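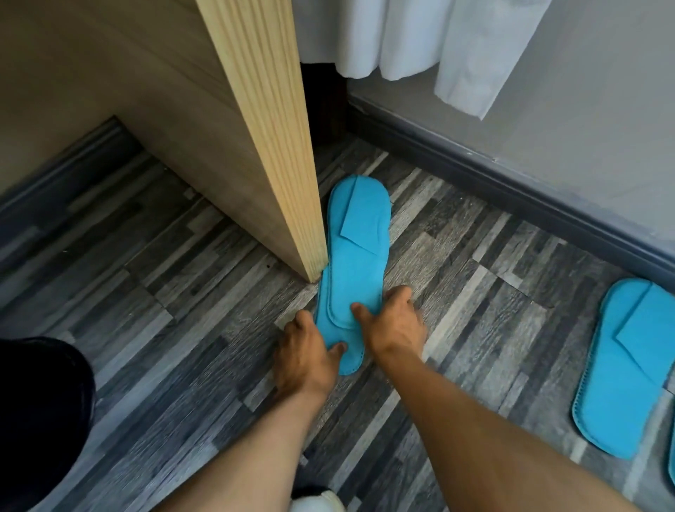
Blue hotel slippers, pair, by the wardrobe

Forum > Home and Household > Everyday Stuff

Thread: Do you take the hotel slippers home?

clumton_kate wrote:
Right, settle something for me please. My husband and I had two nights away in September for our anniversary (a little place out past Walatthorpe, lovely breakfast, dreadful pillows) and when we were packing up I put both pairs of slippers in the case. Thin felty things, nothing special. He took them out again. I put them back in. He said it was stealing and I said it was no different from the shampoo, and we had a proper silly row about it all the way to the ring road.

I grew up in a house where you took the lot. My mum had a drawer of sewing kits and shower caps that could have stocked a shop. She never once used a shower cap. So I may not be the best judge.

What does everyone else do? And if you do take them, do you wear them or do they just live in a cupboard?

Norfolk_Dumpling wrote:
Take them! They get binned otherwise. If they are the thin disposable sort nobody is going to wash them and hand them to the next guest, or I sincerely hope not.

The thick towelling ones with the name sewn on, I leave. I couldn't say where the line is but I know it when I see it.

Hubmann wrote:
I leave everything except what I have opened. If I've worn the slippers they come with me, if they are still in the wrapper they stay. Same with soap. Your husband is half right.

clumton_kate wrote:
Hubmann, he is reading this over my shoulder and is unbearable now, thank you very much.

We wore one pair and not the other, so by your rules I'm guilty of one pair.

farzad_s wrote:
I can help a bit here. I ran housekeeping for a small hotel for a good many years (104 rooms, so small to some people and enormous if you are the one counting pillowcases). We bought slippers by the box and the price was in the room rate before you ever walked in. If a guest took them, fine. If a guest wore them and left them, they went in the bin. If they were still sealed they stayed in the room for the next person.

What we did mind was robes, hairdryers, and once a kettle with the water still in it. We also lost an ironing board. I still think about the ironing board. You would have to carry it through reception.

So Kate, you may keep both pairs with my blessing, although the sealed pair would have been used by somebody else, and your husband can have that one point.

Farzad Salehi, retired and never making another bed but my own

Norfolk_Dumpling wrote:
How do you walk out with an ironing board?!

farzad_s wrote:
Confidently, I imagine.

mrs_tansley wrote:
I'm going to be the miserable one. I don't think they should be giving them out at all. They last one night, they are made of goodness knows what, and then they go to landfill, and we all feel a bit pampered for the length of time it takes to walk to the bathroom. Take your own slippers! I have a folding pair that go in the side pocket of my case, had them years.

If people stopped taking them home and stopped wearing them, hotels would stop buying them. Taking them "because they're free" is what keeps it going.

Norfolk_Dumpling wrote:
I don't think me leaving a pair of slippers in a hotel is going to change anything, with respect. They are already made and already in the room. At least at mine they get a second life. I keep a basket of them by the back door for visitors and they come out every time it's muddy.

mrs_tansley wrote:
And how many times does each pair get worn, though? Be truthful.

Norfolk_Dumpling wrote:
Depends on the feet! My brother-in-law went through the sole of one in an afternoon, but he walks like he is stamping out a fire. My mother-in-law has had the same ones since before we did the kitchen.

UvdaleBob wrote:
We are a shoes-off house and I can tell you the basket works. The trouble is sizes. Hotel slippers come in one size, and that size fits nobody I know. My son-in-law's heels hang off the back and my granddaughter trips over the front.

Tip if you are keeping them: put them sole to sole and tuck them upright in a shoe rack, or they go flat and curly and look like something the dog had. You can wash the felt ones by hand in cool water with a drop of washing-up liquid. Don't put them in the machine. I did and the inside sole came away from the outside sole, and what I had then was four very thin slippers.

clumton_kate wrote:
Bob, that has really made me laugh. Four very thin slippers.

I did try them round the house last night and they are a death trap on the kitchen tiles. Fine upstairs on the carpet. Is there anything you can put on the bottom?

UvdaleBob wrote:
Few wiggly lines of bathroom sealant on the sole, leave overnight to go off. My wife does it with knitted socks. Looks awful, holds well. Do it on newspaper.

Hubmann wrote:
You are now spending money on sealant to repair a slipper you got for nothing. I only mention it.

UvdaleBob wrote:
I had the sealant already.

Hubmann wrote:
Of course you did.

tilly_in_the_attic wrote:
Can I go back to mrs_tansley's point, I think she's right and she's getting a bit of a rough ride. I used to take them without a second thought and then I cleared my spare room and found 40 pairs. I am not exaggerating, I laid them out on the bed. My sister wouldn't have them, the charity shop didn't want them (quite reasonably), and the ones that had been worn were no good for anything. I hadn't saved them from the bin at all – I had just put myself between them and the bin for ten years.

I kept three pairs for guests. Some of the others got cut up for polishing the car, which they are rather good at. The rest went out with the rubbish and I felt rotten.

mrs_tansley wrote:
Thank you tilly. I wasn't trying to tell anybody off, by the way, I know how it comes across typed down.

Norfolk_Dumpling wrote:
No offence taken here. I'll admit the basket is quite full.

farzad_s wrote:
If it helps, towards the end of my time we stopped putting them out and left a card saying ask at the desk. The first year we got through 1,270 fewer pairs than the year before and had hardly any complaints. One gentleman was very cross, but he was cross about the lift as well. So I would say mrs_tansley is right about where it should be sorted out, and it's mostly at the hotel's end. If they're already on the floor by the wardrobe when you walk in, most people will put them on.

clumton_kate wrote:
That's a good idea, the card. I would never have rung down and asked, I'd have been too embarrassed, and I'd have been perfectly happy in my socks.

OK so what I've decided: worn ones come home, sealed ones stay, and I'm going to look for a folding pair like mrs_tansley's for next time. Where did you get them, if you can remember?

mrs_tansley wrote:
Market stall, I'm afraid, so no help. But the outdoor shops do something similar for camping. Go up a size if you wear thick socks.

Norfolk_Dumpling wrote:
Nobody has said anything about the shampoo yet. Are we all agreed on the shampoo?

Hubmann wrote:
Opened, yes.

UvdaleBob wrote:
The lot. And the biscuits.

clumton_kate wrote:
Husband says biscuits are different. He'd already eaten mine.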